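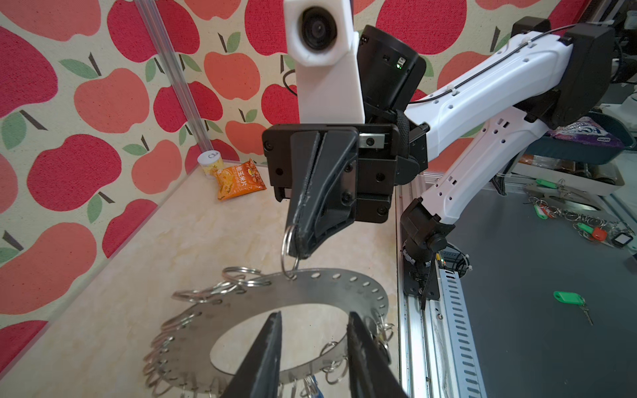
Die Robotik-AG der Cosgrove-Schule hat sich für den Ota-Cup im Mai qualifiziert, und die Freude in der Werkstatt ist riesig! Seit dem Herbst arbeiten die Schülerinnen und Schüler am Projekt »Flosum«, bei dem zwei Roboterarme gemeinsam einen Schlüsselbund sortieren sollen. Was nach einer Kleinigkeit klingt, hat es in sich: Die silbernen Schlüsselringe hängen dicht an dicht in den kleinen Löchern einer runden Stahlplatte, und der schwarze Greifer muss genau den einen erwischen, der gerade dran ist. Die Apfeltapete an den Wänden hat die Gruppe selbst ausgesucht und an einem Nachmittag angebracht.

Beim Vorentscheid in Flarmont erreichte das Team 76 von 98 möglichen Punkten und landete damit auf Platz zwei. Gewertet wurden Genauigkeit, Programmcode und ein kurzer Vortrag vor der Jury. Gerade beim Vortrag gab es viel Applaus – die jüngste Rednerin ist 12 Jahre alt und erklärte die Steuerung der Gelenke ganz ohne Spickzettel.
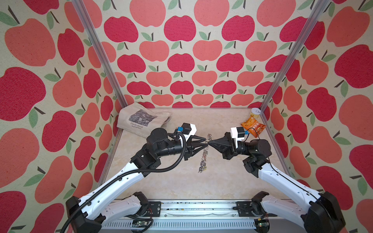
Bis zum Cup will die AG vor allem an der Übergabe zwischen den beiden Armen feilen. »Wenn die Greifer sich fast berühren, halten alle im Raum die Luft an«, erzählt Kylie Gilchrist, die Leiterin der AG. Im Mai treten 44 Teams an, darunter mehrere Gruppen, die schon im vergangenen Jahr dabei waren. Für Cosgrove ist es die erste Teilnahme.

Wer mitmachen möchte, ist ab Klasse sechs herzlich willkommen. Vorkenntnisse braucht es keine, die Anmeldung läuft über das Sekretariat.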